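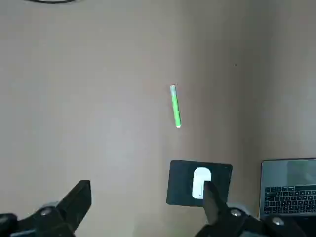

A green marker and a white mouse on its black mat, at the Grarngate open day.

We had meant to stay an hour and were there until the tea ran out, which tells you what sort of afternoon it was. Huw Gronow met us at the door and took us round all the desks, slowly, with a story for each. I took a great liking to the lime-green pen — I do love a cheerful pen — and Lerato Shabalala kindly told me where she orders them. They open again in December, from 2 until 4, and we shall certainly go back.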